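Setting up the sponge chore
Seija Hakala
September

I get asked whether arms can do housework yet. My answer is "a bit, if you set the bench up properly", so let's do that with the Tusura pair.

1. Clear crumbs off the tabletop and put the basket where both arms can reach it. 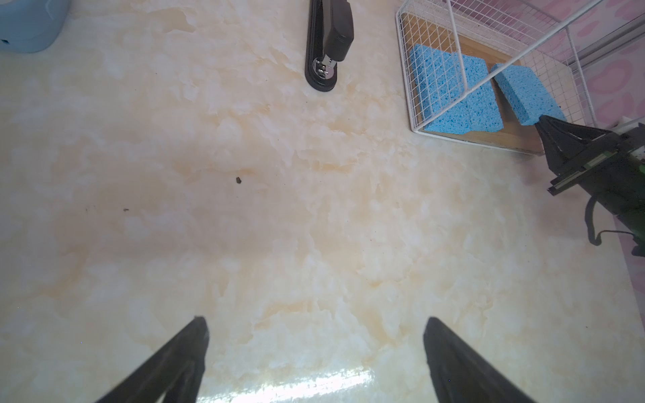 2. Open both grippers fully before you load a job. I budget 6 seconds a sponge, and I'm still miles quicker by hand!

3. Scatter the sponges, different colours and angles (go on, be messy).
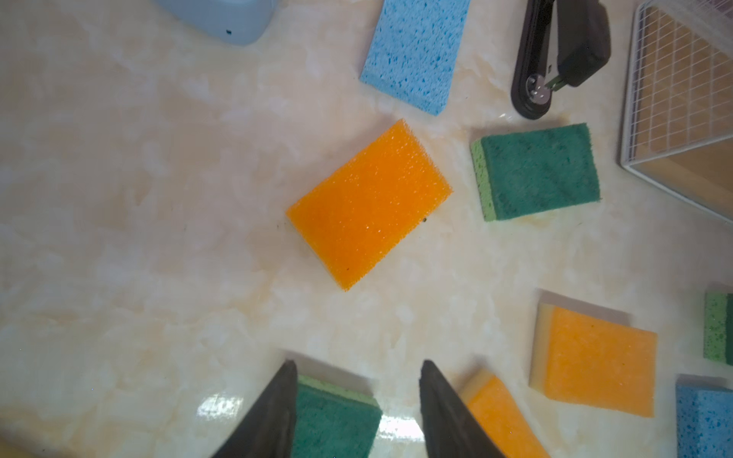
Wrist view with mixed sponges on the marble pattern.

Note: glare is a pain. If a bright patch falls between the fingers, turn the lamp down a notch and run the camera check again.

4. Choose "Tidy", then "Slow". Let it go through a whole job before you fiddle with anything.
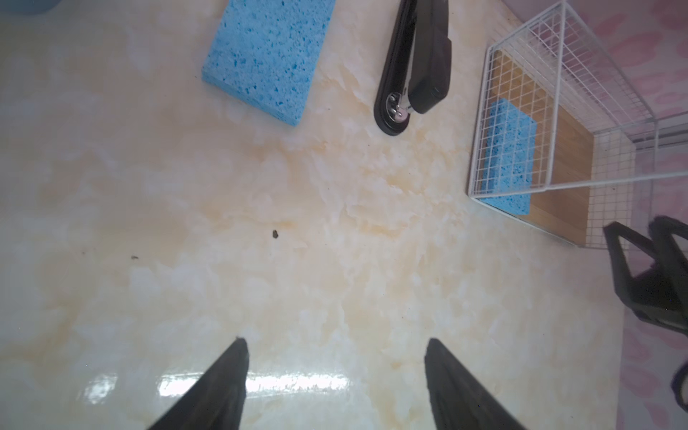
CAUTION: keep your hands out while the arms are powered. Hit stop first, even for a dropped sponge.

5. For the shelf version, give each colour its own board in the Colour menu.

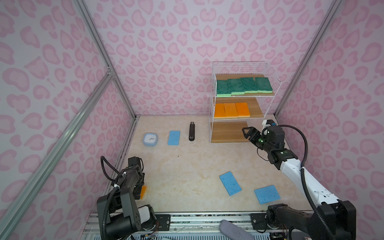
Both arms at work, green sponges on the top board and orange on the middle one.

6. Save the layout as job 174. Would I trust it with my dishes? Not yet, but sponges I'll happily hand over.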